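Data > International Affairs > Treaty Debates > README

Sima Accord Debates Dataset, version 2

Summary

The dataset contains public statements made during the debate over the Sima Accord, the border and trade agreement between Grivard and Skollier. It covers the period from the first reading of the accord in the Grivard assembly to the suspension of its customs chapter. It is maintained by the Perkham Center for Treaty Studies and is intended for research and teaching.

Contents

The release holds 2,015 statements from 116 speakers. Each statement is stored as one row in statements.csv. Speakers are listed in speakers.csv under a numeric code, with office held, chamber and party group at the time of speaking. The file sources.csv gives the record from which each statement was taken.

Main fields in statements.csv:

- statement_id: unique number, stable across versions
- speaker_code: matches speakers.csv
- venue: assembly, committee, press briefing or written release
- lang: original language of the statement
- text_en: English text
- position: support, oppose, mixed or unclear
- chapter: chapter of the accord under discussion, from 1 to 13

Collection

Statements were taken from official assembly records, ministry press releases and the published minutes of the joint border commission. Newspaper interviews were excluded. A statement longer than 2,000 words was divided at the nearest paragraph break, and the parts share a value in the field parent_id.

Translations from Skollier records were prepared at the Center. Where the government of Skollier issued its own English text, that text was used and the field official_en is set to 1. Official texts have not been corrected, including where they differ from the original.

Coding of positions

Two coders read every statement separately. Disagreements were settled by a third reader, and the first two codes are kept in coder_a and coder_b. The position field records what the speaker said about the accord and does not record how the speaker later voted. Votes are outside the scope of this release.

Known limitations

Closed sessions are missing. Opposition members in Skollier had little speaking time in the September sitting and are underrepresented as a result. Users should not treat the number of statements as a measure of public opinion in either country.

License and changes

The data may be reused for noncommercial purposes with credit to the Center. Version 2 was released on Jan 28, 2023. It corrects speaker codes in the committee records and adds the chapter field. 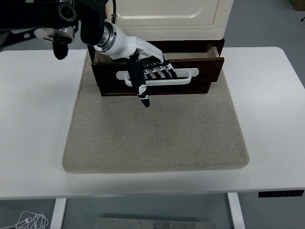

Perkham Data Notes, Vol. 4, No. 2

Corrections should be sent to the data desk with the statement_id and a reference to the source record. Accepted corrections are listed in changes.txt.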